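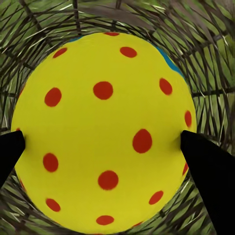

How a robot learns from examples

A robot gripper has two fingers and a motor that closes them. The motor can be told how far to move and how hard to push. It cannot be told what a ball is. If you want a robot to pick up a ball, someone has to supply that knowledge in another form.

One way is to write rules. A rule might say: move down 18 centimetres, then close the fingers. This works if the ball is always in the same place and is always the same size. Move the ball a little to the left and the rule fails, and the fingers close on nothing.

The other way is to show the robot many examples and let a computer program find the pattern. A program of this kind is called a learning system. At Nalgate, the workshop where this page was written, we spend most of our time collecting the examples.

What is in one example?

An example is a recording of one try at a job. It has three parts.

The first part is pictures. A camera near the gripper takes many pictures each second, so the program has a record of what could be seen at every moment.

The second part is movement. The computer writes down where the arm was, which way the gripper was turned and how wide the fingers were open.

The third part is a label. This is a short note saying what the job was and whether it was done. "Pick up the ball: yes" is a label. "Pick up the ball: no" is also a label, and we keep those too. A program that has only been shown good tries has no record of what a bad one looks like.

All three parts carry the time. If the pictures and the movements do not line up, the program will match the wrong picture to the wrong movement, and the example is thrown away.

Real and simulated examples

Some examples are made with a real arm on a real table. Others are simulated. A simulation is a world drawn by a computer, a bit like the inside of a video game. The ball is drawn, the fingers are drawn, and the computer works out what should happen when one touches the other.

The picture on this page is simulated. The ball is yellow with red-orange dots, and the two black fingers are pressing on its sides. The dots near the middle look round. The ones near the edge look squashed. They are drawn that way to match how a dot on a real ball looks when the surface curves away from you. A learning system has to cope with this, as the same dot can have a different shape in every picture.

There is also a lot going on behind the ball: dark crossing strands, with green showing through. A busy background makes the job harder. If every example had a plain white background, the program might learn "the ball is the part that isn't white". That would be no use on a lawn.

Simulated examples are quick to make. Our simulator, Grumasmont, can run all night. Its weakness is that a drawn world is simpler than the real one. Real rubber squashes, real floors have crumbs on them, and real light changes when a cloud passes. For this reason we mix the two kinds.

How many are needed?

Our ball set has 2,426 simulated examples and 366 real ones. The real ones took longer to collect.

The number is only part of the matter. A thousand copies of the same try teach the program hardly anything new. So between tries we change things: the place where the ball starts, its colour, the direction of the light, the background. Each change is written down before the try begins.

Try it yourself

You need a friend, a ball, a pair of kitchen tongs and some paper.

1. Put the ball on the floor. Ask your friend to pick it up with the tongs.
2. Write down where the ball was, which way the tongs pointed and whether the ball was lifted.
3. Move the ball and repeat. Do 18 tries.
4. Read through your notes. Look for anything the successful tries have in common.

In step 4 you are doing the learning system's job by hand.

Words used on this page

Gripper: the part of a robot that holds things.
Label: a note that says what an example shows.
Simulation: a world worked out and drawn by a computer.

Comments (3)

rowan_y5
We did 18 tries and got 11. It was easier when the tongs went either side of the middle. When they were too high the ball shot out.

Grevbridge Code Club
Used this with our younger group. Could you add a blank table for step 2? Some of them wrote whole sentences and ran out of time.

mothwing
do the bad tries get used the same as the good ones or are they kept in a different pile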